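About Tramia

Home / Company / About

Tramia packs pencil cases. We buy pencils, scissors, markers and cases from manufacturers, check them, put them together in fixed sets, and ship the sets to elementary schools, after-school programs and the offices that buy for them. We do not make pencils. We do not print on them either, although the question comes up every spring.

The company is based in Toledo, Ohio, and has 22 employees. It was started by Sem Vermeulen, who had worked in purchasing for a school furniture dealer and had spent a good part of that time dealing with supply orders in which every item was correct and the box as a whole was useless: pencils in one carton, sharpeners on back order, cases too short for new pencils. Kumaresan Nambiar joined the following year and is responsible for packing methods and incoming inspection. Most of the text on this page is his.

What we supply

Our standard product is the Torka set. It consists of a rigid plastic pencil case, two pencils with erasers, one pair of scissors and one black marker. Everything in it is sold closed, with the lid latched, and can be handed to a student as it is.

The contents have changed less than the rest of the company. Early sets included a ruler and a glue stick. The ruler was dropped because schools already owned rulers. The glue stick was dropped after one hot summer of storage, and we have not brought it back.

The Horis set is the refill. It has the same pencils and the same marker, packed in a paper sleeve, without a case and without scissors. Schools that bought Torka sets in the fall normally order Horis sets after the winter break. The two can be mixed on one order.

We list 17 configurations in all. Most are Torka sets with a different case color or a second pair of pencils. The list is on the Products page and is updated when a supplier changes a part, which can mean something as small as a new ferrule.

Pencils

We use hexagonal barrels. A round barrel rolls on a desk and also rolls inside a case, and a sharpened point that has been rolling against scissor blades for a week in a truck does not arrive sharpened. Pencils are bought with the point already on, and each delivery is checked for centering of the lead, straightness of the barrel and the fit of the eraser in its ferrule.

Barrel color is not part of our specification. A set can have one yellow pencil and one orange one. Teachers have told us they prefer this, as it gives the students two pencils that can be told apart, but it began as a stock problem and we would not claim otherwise.

Erasers are checked by hand. The inspector holds the barrel, pushes the eraser sideways with a thumb, and looks for movement at the metal. A loose ferrule is a reject. A scuffed eraser is not.
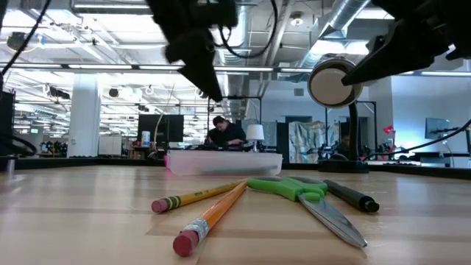 Pencils that fail on appearance only are set aside and given to a local reading program. Pencils that fail on lead or ferrule are discarded.

Scissors

Scissors are the heaviest item in the set and determine how the rest is packed. We specify metal blades and plastic handles, and we check three things on arrival: that the blades close along their full length, that the pivot does not bind, and that there is no flash left on the inside of the finger loops. Flash is the thin ridge of plastic a mold leaves behind. It is easy to miss by eye and easy to find with a fingertip.

Scissors always go into the case closed. They also go in first. When they were packed last, they sat on top of the pencils and the lid pressed them down onto the barrels, leaving dents in the paint. The packers noticed this well before any customer did.

We have been asked to supply left-handed scissors as standard. They are available in every Torka configuration as a substitution, at the same price, if the order states the number needed. We do not guess at a ratio.

Markers

The marker is black and capped. Caps are checked for a full click. A marker that leaves our building with a cap half seated will probably be dry when it is opened, and it may also have written on the inside of the case, so this check is done twice, at receiving and again when the marker is picked up for packing.

Sets for younger grades can be ordered without a marker. The space is left empty. We tried a foam filler and received more complaints about the foam than about the space.

The case

The case is the part that students keep. It is translucent plastic, rectangular, with a lid, and long enough for a new pencil with room for a fingertip at the end. We chose a translucent material so that a person holding a closed case could see that it had something in it. This matters at our end as well, at final inspection, where a case is lifted and looked at without being opened.

Hot pink is the color we are asked about most. It costs the same as the others. It photographs brighter than the clear and the blue, and customers who order from a screen should ask for a sample if the exact shade is important to them. Samples are free to schools.

Hinges are tested by opening and closing. One case from every inner carton is cycled 340 times on the bench, and the count is entered on the lot sheet together with any whitening at the hinge line. Whitening alone is acceptable. A crack of any length holds the lot.

How a set is packed

The order is fixed and is the same at every table:

Open the case and lay it lengthwise.
Scissors in, blades closed, handles to the left.
Pencils in, side by side, points the same way.
Marker in last, along the front edge.
Close the lid and press at both ends.
Lift, look through the plastic, set down on the outgoing side.

Items are laid out on the tabletop before the case is filled. New packers want to skip this and take things directly from the bins, which is faster for an hour or so and then produces a case with three pencils. With the contents laid out, the error is visible before the lid goes on.

The work surface is light wood. Kumaresan tried a white laminate and a gray rubber mat in the same month and wrote up both. White gave too much glare under the lamps for checking points, and the mat picked up graphite. Wood can be sanded. It also gives reasonable contrast against black markers, green handles and most of the barrel colors we receive, and a dropped pencil does not bounce far on it.

Lighting is adjusted at each table. We have no standard position for lamps, only the requirement that the packer can read the small print on a marker barrel without picking it up.
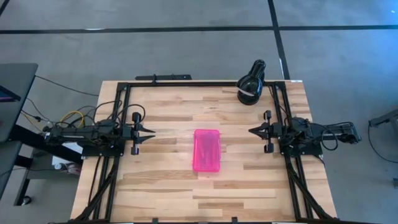 Inspection and records

Every carton carries a lot number that leads back to the deliveries its contents came from. If a school reports a problem with a pair of scissors, we can say which shipment they arrived in and who else received scissors from it. The record is kept for three years. Please have the lot number ready when contacting us – it is on the short side of the carton, under the address.

Final inspection is by sample for Horis sets and on every piece for Torka sets. The reason for the difference is the scissors.

When a set fails, it is unpacked completely and its parts go back to the table. We do not correct a set inside the case. Reaching past the scissors to turn a pencil around is slow, and it tends to produce a second fault while fixing the first. Unpacking follows the packing order in reverse, and the parts are spread far enough apart to be looked at one by one: pencils together, scissors closed, marker to one side.

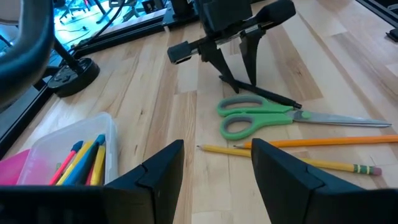 Each part is then judged against its own sheet. Point, barrel, ferrule and eraser for a pencil; closure, pivot and loops for scissors; cap and tip for a marker. A part that passes is used again in the same lot. Parts never move between lots, even when the remaining quantity is awkward, and the leftovers at the end of a run are kept as replacements for that run.

The most frequent fault is a broken point. Next comes a pencil facing the wrong way, then a lid that has been pressed at one end only. Missing items are rare, and we want to hear about every one of them.

Ordering and delivery

Schools can order by purchase order or card. Orders for fall delivery should reach us by the end of May if a specific case color is required. Later orders are filled from the colors in stock, and we will tell you which ones those are before shipping. In November we close the packing floor for inventory and send only what is already in cartons.

Torka sets ship in cartons that one adult can carry. We are aware that larger cartons would lower the freight cost per set. School offices have asked us to keep them small, and so far we have.

Visits

Buyers are welcome to see the packing floor by appointment, in the morning before 11:00. Visitors may handle parts from the incoming bins. Finished sets stay closed.

Questions about contents, substitutions and samples go to Kumaresan Nambiar. Questions about accounts and larger orders go to Sem Vermeulen. Both can be reached through the form on the Contact page, and the form does ask for a lot number, but the field can be left blank.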